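4.2 What we took home from the Clurcombe open day

We ran the open day in June, mostly because our friends at Pratano kept asking what the kitchen tasks looked like up close. I expected people to crowd around the arm. They did for a while, and then they drifted over to the storage station and started arguing about cupboards, and that was a lot more useful to us!

Visitors could try any task in the Cusum set by hand before watching the policy run it. We logged 127 hand trials over the day, 5 of which we dropped for sync errors (the clock on the second logger again – see Section 3.1). The rest went into the pool of 400 used in the comparison below.

The thing I keep coming back to is how freely people use both hands. Our planner, following the Begović ordering, treats an overhead cabinet as a queue: one object, one reach, one release. People given two bottles often just took one in each hand and went for the shelf with both (Figure 2). The planner has no way to even propose that, and a couple of visitors told us so pretty cheerfully.
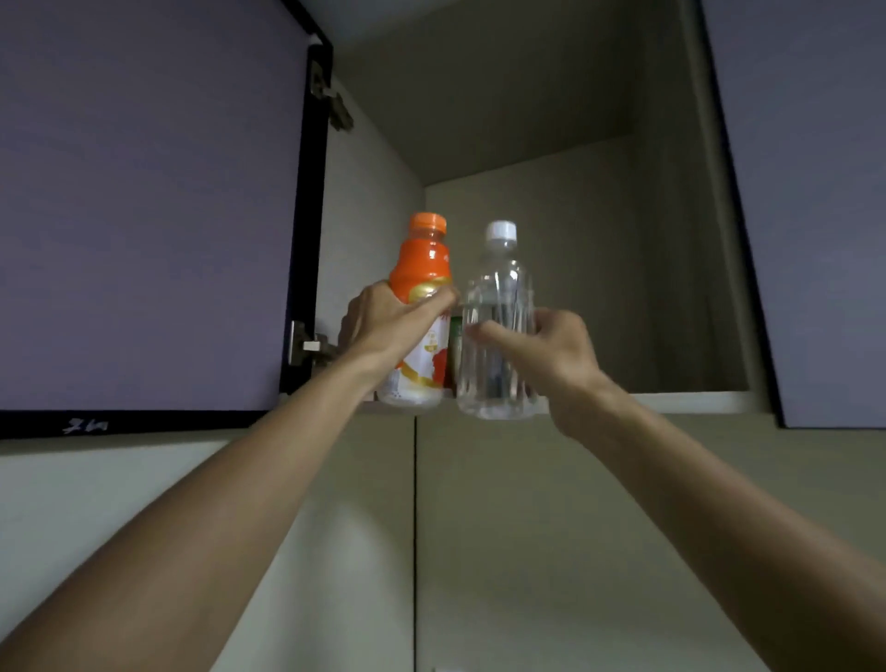
Figure 2. Two-handed reach at the overhead cabinet, one bottle per hand, seen from head height. Both doors are open.

We had scored trials like this one as a single reach, and after the open day I went back and split them by hand. It took a whole evening, and the labels are better for it – though I'm still not sure what to do with trials where one hand waits for the other. For now they keep the original label.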